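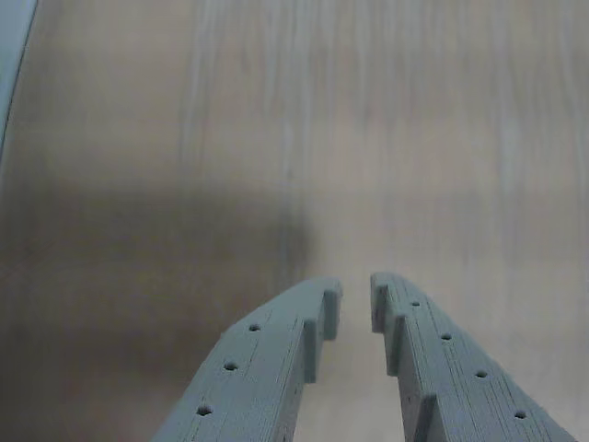

3. Materials and Setting

3.1 The table

All sorting tasks in this study were done at one small table with a wooden top. The top is light in colour, its corners are rounded, and a white raised rim runs along three of its sides. We chose it from the furniture already in the Punivville workshop. Two other tables were considered, both with a painted surface, but in the pilot sessions the participants complained of reflections from the ceiling lamps. On wood the complaints were fewer, although the middle of the top still becomes quite bright when the lamps are at full power.

The rim was at first seen as a disadvantage. Savolainen recommends a flat edge for tidying tasks, so that a hand can come in low from the side. In our pilot, however, small objects pushed by mistake towards the edge were often stopped by the rim, and the session did not need to be interrupted. We therefore kept the table as it was. The grain of the wood was also useful in practice – when the helper placed an object, the direction of the lines gave a simple reference for setting it straight.

3.2 The bin 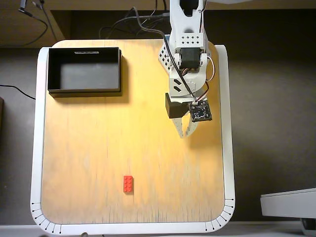 and for this reason the position of the bin was agreed before the first session and written in the protocol. It is a black rectangular bin, open at the top, wider than it is deep. Participants of the pilot preferred a bin with low contrast inside, as they did not feel they had to arrange the objects in it. A bin near a corner leaves most of the top free for the objects which are still to be put away.

Each session began with the bin empty. The full study has 229 sessions, with nearly 400 minutes of notes made by Signe Sandberg and Agnes Halvorsen, who worked separately and compared their notes afterwards.

3.3 The objects
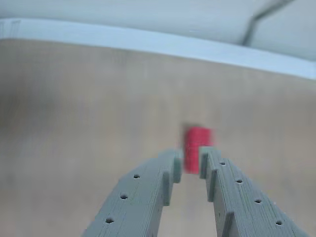

696

Figure 4. A small red block on the wooden surface.

The objects were kept few and plain. A small red block, as in Figure 4, was used in the simplest task, where one object has to be moved from the table to the bin. Red was selected for its clear difference from the wood, which is yellowish in strong light and paler near the lower edge. We do not claim that the colour has no influence on the time needed, and this question is left to later work.

Related items
Osier: a word list for household tidying
Table height and comfort in short sorting tasks
Notes from the Prastdale workshop, 3/8/22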